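The Trouble With the Town That Invented Everything

By Smaranda Moldovan

Every small town I have visited in the last 2 years claims to be the oldest at something. The oldest bakery in the valley, the oldest bridge still in use, the oldest recipe for a plum cake that tastes like every other plum cake. Cirska goes further. Cirska says it has been making cheese without a break since 1405, and it has put the number on the road signs, the bus shelter and the paper napkins.

I came in January, when the cheese cellars are open and the hotels are cheap. My guide was a cheerful man from Fillomell, the company that runs the tours, and he told our group the founding story twice before we reached the first door. A monk, a snowstorm, a lost goat. The monk has no name. The goat, for some reason, does.

I asked where the date came from. He said it was in the records. I asked which records, and he said the old ones.
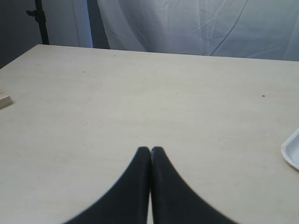
So I spent an afternoon in the reading room above the post office, where the old ones are kept. There is a document from 1405, and it does mention Cirska. It is a tax list. It names a mill, two fields and a man who owed somebody a pig. Cheese doesn't come into it. The first mention of cheese I could find was in a letter from much later, and the writer was complaining that he had been sold a bad one.

None of this would matter much if the date only sold napkins. But it also sells cheese, and at quite a price. A small wheel of Plilevura, the local star, costs three times what I pay for something similar at my market at home. The label has the monk on it. It says the method has not changed in six centuries, and I read that sentence standing next to a stainless steel vat with a digital thermometer.

The Mihăilă family, who make most of the Plilevura sold in town, were more frank than their own label. The grandmother told me her father bought the recipe from a dairy two valleys over, which had gone broke. He added more salt. She found the monk very funny and said he turned up when the tour company did.

Her grandson was less amused. He pointed out that the family now sells 200 wheels in a good week, and that before the monk they were thinking of giving up the herd. What was I planning to do, he asked, write to the bus shelter?

It's a fair question, and I have heard versions of it in a lot of towns. People like a story with their lunch. The cheese is real, the cows are real, and the young man has a job in a place where most people his age have left. I still don't see why the story has to be false. A broke dairy, a recipe bought for cash and a heavy hand with the salt would fit on a label just fine.

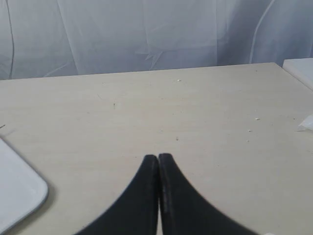 The tasting at the end of the tour lasts 18 minutes and takes in three cheeses. The young one is mild and rubbery. The middle one is very good, nutty and a little sharp, and I bought a piece. The oldest is kept for visitors who pay extra, and the guide asked us to close our eyes and think of the monk. I kept mine open. It tasted strongly of salt.

Fillomell plans to add a second tour next year, this one on the town's honey. I asked the guide how far back the honey went. He said they were still working on that.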